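C'est quoi, une sauvegarde dans un jeu vidéo ?

Tu joues depuis 40 minutes, tu as enfin passé le pont du dragon, et voilà qu'on t'appelle à table. Pas de panique ! Tu éteins la console, tu manges ta soupe, et quand tu reviens, ton héros t'attend au même endroit. Mais comment la machine fait-elle pour s'en souvenir ?
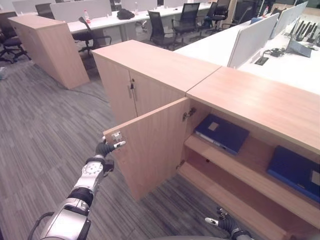 Eh bien, elle prend des notes, un peu comme toi dans ton cahier. Dans le jeu Felleris, par exemple, elle écrit où se trouve ton personnage, combien il lui reste de cœurs et ce qu'il porte dans son sac. Tout cela forme un petit fichier, bien plus léger que le jeu lui-même (les montagnes et la musique, elles, sont déjà dans le jeu, inutile de les recopier).

Autrefois, beaucoup de jeux ne savaient pas le faire. Il y a environ 30 ans, on recopiait parfois un long mot de passe sur un bout de papier, et gare à celui qui confondait un O avec un zéro !
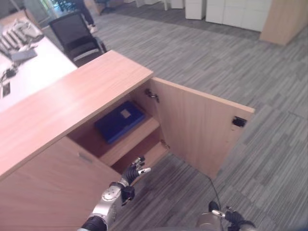
Un meuble en bois clair, porte ouverte, avec une étagère à l'intérieur.

Certains jeux te proposent 4 emplacements, d'autres seulement 2. Un emplacement, c'est une place réservée à une partie, pour que ta petite sœur n'écrase pas la tienne en commençant son aventure.

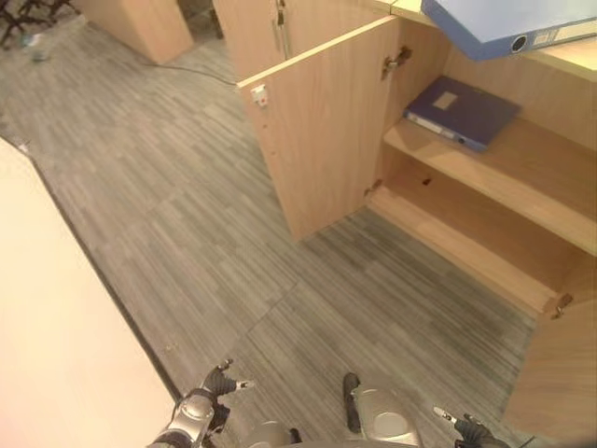
Quand tu choisis « Charger », la console relit ses notes et remet chaque chose à sa place. Elle doit d'abord retrouver le bon fichier dans sa mémoire, et tu peux imaginer cette mémoire comme un placard en bois aux portes ouvertes, avec son étagère en travers : on range dessus, on referme, et on y revient plus tard. Et si le jeu affiche « Sauvegarde en cours », laisse-lui le temps de finir d'écrire avant d'éteindre, d'accord ?

Rocío Moya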